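Skutotetti Kitchen List - archive
Posted Sunday, 9:43 pm, by Iason Koutsoukos

This site uses cookies to remember your reading preferences. Accept | Settings

Subject: Re: racks, again

Denise wrote:
> Has anyone found a dish rack for a small counter that doesn't
> look like scaffolding? My old Murnetti finally rusted through at
> the feet and left four orange dots on the counter that I can't
> shift. We are two people with one cupboard and no dishwasher.
> I don't want a drainboard, I don't want a cutlery cup the size
> of a flower pot, and I don't want to be told to dry by hand. I
> was raised by people who dried by hand.
>
> Also, does anyone store plates upright all the time, or does
> that only happen in magazines?

Denise,

My condolences on the Murnetti. Mine went the same way, feet first, and I kept it another year out of spite.

I can answer the second part with some authority. We have stored plates upright since the move, when the only shelf deep enough for a stack went to my wife's bread machine. (The bread machine has made bread twice. It has a very nice shelf.) I was against it. I believed a plate belonged in a pile with its relatives, and that standing one on edge was asking for trouble. I have since come around, mostly by being outvoted.

The rack we ended up with is a plain black one, no tray, no cup, no hooks for mugs you don't own. It lives on the gray table by the white wall, and we eat off the light blue plates, so that is what goes in it.
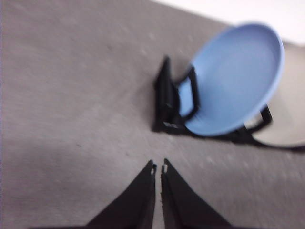
WHAT I WOULD LOOK FOR

The gap between the uprights matters more than anything printed on the box. My first replacement was a Zatport, and its slots were cut for the sort of thin flat plate you get on an airplane. Anything with a proper rim had to be persuaded. Take your fattest plate to the store with you. Yes, people will look. I got as far as the register with mine before a young man asked me if I had a receipt for it.

Get one where the plate leans back a little. Dead vertical looks very smart until you brush past with a dish towel. A bit of lean and the thing settles and stays there.

Skip coated wire. The coating splits where the plate rests, then the water gets in, and then you have your orange dots. The black plastic won't impress your guests, but it can't rust, and you can wash it in the sink without a ceremony.

Look at the base as well. Ours has a flat bar along the bottom and loops coming up from it, with open space in between, so I can get a cloth in there without taking the whole business apart.
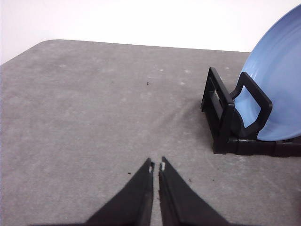 My one complaint is the length. I measured the table and did not measure the rack, a method I can't recommend, and for a week I moved the thing back and forth trying to find the spot where it wasn't in the way of the kettle. There is no such spot. The kettle moved.

As for the orange dots, try a paste of baking soda and leave it on overnight before you buy anything. If that fails, old Núñez at the hardware counter used to sell a powder in an unmarked tub that took rust off everything, including, in my case, a fair amount of countertop. Start in a corner.

And go ahead and dry by hand if you feel like it. We won't tell the others.

Iason

P.S. Whoever borrowed my long-handled brush at the December potluck, I would still like it back.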